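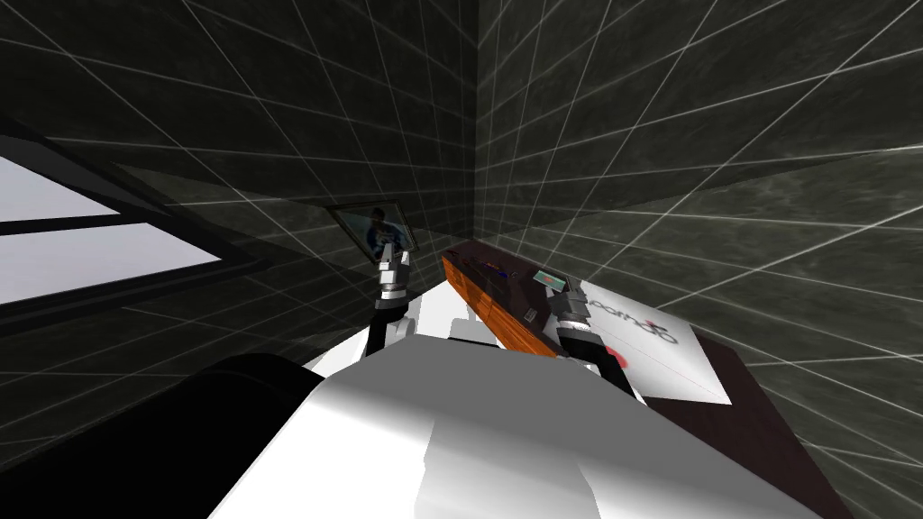

Rocío Ccori asked whether an operator should stop and begin again each time a gripper brushes the wrong object. The answer is no. A small correction made partway through an episode is useful to the learning system, and it should stay in the recording. Begin again only where the task can no longer be completed from the position reached.

This page sets out the procedure for recording demonstrations in the Zollulis simulator with both arms. It applies to all operators contributing to the Starneck collection and replaces the version circulated in December.

Before you begin

Load the tabletop workspace and confirm that the left and right arms respond to the correct hand controllers. Open and close each gripper twice. Read the task sentence aloud and make sure you understand which object is to be moved and where it is to finish. If the sentence could be read in two ways, refer it to Maribel Cárdenas before recording.

Recording an episode

1. Return both arms to the neutral pose and select Randomize. Wall finishes, table colour and object positions will change. Do not rearrange the objects by hand afterwards.

2. Select Record and wait for the tone. Movement before the tone is not saved.

3. Approach the object at a steady pace. Slow down near contact, but avoid long pauses, as the system will learn to pause as well.

4. Keep the idle arm still and clear of the working arm. Where the task calls for both arms, move them together wherever possible.

5. Release the object fully, withdraw the gripper and hold still until the second tone.

6. Mark the episode Complete, Incomplete or Faulty. Incomplete episodes are kept for a separate study. Faulty is reserved for software errors, such as an object passing through the table.

Session length

Each session consists of 50 episodes with a rest of 11 minutes at the midpoint. Operators who feel unwell while using the headset should stop at once and record the number of episodes finished.

Checking your work

Replay every episode marked Complete at normal speed. Confirm that the task sentence matches what was done, including the colour of the object and the arm used. Labels may be changed until the session is submitted. After submission, requests go to Pádraig Ó Dubhghaill, with the session code and the episode number.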